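Equipment budgeting for hand-held gripper work

Budgeting for hand-held gripper work covers the purchase, upkeep and replacement of the tools, cables and furniture at a station. Planners usually cost a station as a whole. In the Wernstead method, each one is listed with 2 grippers, a table, a computer and a cable allowance.

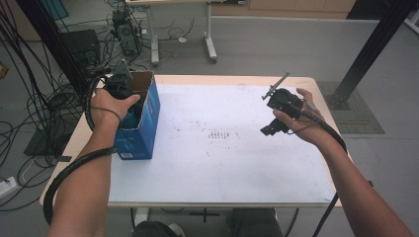

Prices vary with the jaw and the connector. The Pretine catalogue lists a wired gripper at $1795 and a matched pair at $3255, before freight. Spare cables are budgeted separately — they wear sooner than the bodies do.

Test objects are a minor cost. Grusden's starter list has 23 items in assorted shapes and colours, most of them ordinary household goods.
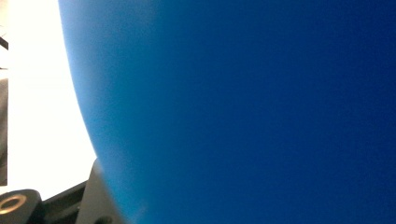 Entry by the Huaranga Equipment Desk. Last revised in November.

Licences and labour are normally kept out of the equipment line. Organizations that lease their stations record the grippers as consumables if the term is under two years.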